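Setting Pick Rules for a Flow Rack Before You Let a Robot Near It

Filed under: Automation practice. Monday, December 31, 2018 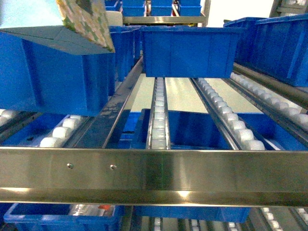 Flow rack with blue bins on roller tracks. The steel crossbar is the part to measure first.

Every vendor deck I get says the arm will "adapt to existing storage." Maybe. I have yet to see one adapt to a bin that came down the track crooked, so my advice is to write your rules for the rack and treat the adapting as a bonus.

You need a tape measure, a level, a marker and a person who picks from this rack every day. Allow 2 hours for the first one.

Step 1. Measure the crossbar. Get the height of its top edge above the rollers at both ends. They won't match. Use the larger number as your lift clearance and add a margin you can defend to your safety lead.

Step 2. Check the tracks. Roll an empty bin down each lane, then a full one. If either stops short, fix the lane. Do not let anyone "handle it in software." At Troterholm we spent most of September handling it in software and then replaced the rollers anyway.

Step 3. Decide what may sit on top of a bin. My rule is nothing. A carton laid across a bin changes the height the arm has to clear, and a depth sensor may or may not read it as part of the bin. If your operation can't live with that rule, give cartons their own lane and label it.

Step 4. Limit shine. Polished steel throws reflections, and some depth cameras deal with them badly. The Skillmont integration notes say matte tape is optional. Put the tape on, run 12 picks with it and 12 without, under your real lights, and keep whichever log looks better.

Step 5. Write the stop rule in one sentence. Ours reads: "If the bin is not square to the track, the arm stops and calls a person." Emiliano Urquijo wanted a tolerance in degrees. We tried 6, argued over who would measure it, and went back to the sentence.

Step 6. Test with bad loads. Half-full bins, items leaning on one wall, a bin put in backward. A demo with 2,000 clean picks tells you how the arm does on clean picks.

About standards: being told a cell "meets the standard" is where your questions start. Ask which one, which edition, and whether the risk assessment covered your rack or the one in the vendor's lab. Get the answer in writing.

Recheck steps 1 and 2 every 14 days, and after any forklift contact.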